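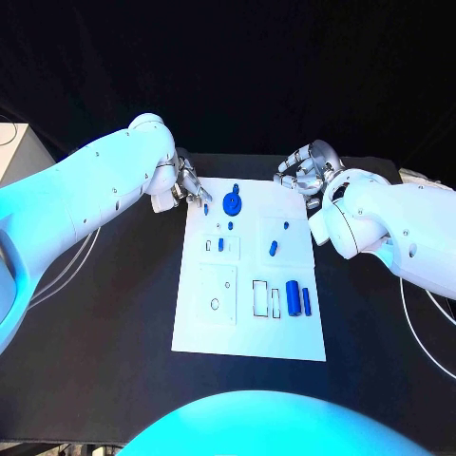
Éabha Sheehan wanted to know when it would do her ironing, and she put the question to a hall of 358 engineers in Andville before anyone had found the light switch. The speaker said soon. He had said soon the year before, too, and the ironing has since been done by Sheehan.

Chapter 3
Chores

We begin with pegs. A small blue peg and a panel with a slot in it make a fair stand-in for half the jobs on a shop floor: find the part, pick it up, turn it the right way, push until it seats. A new hire at the Modise plant learns this in 30 minutes, complaining for most of them. Getting a gripper to do it on a part it has never met can eat a doctoral student's August.

Laundry is worse. A peg keeps its shape while you think. A shirt does not, and neither does a bag of salad.

In this chapter we look at contact, grip force, and what to do when a part jams. Section 3.1 asks why a two-fingered gripper is often preferred to a hand with more fingers, which costs more and has more to go wrong. Readers who skipped Chapter 2 on friction should go back now.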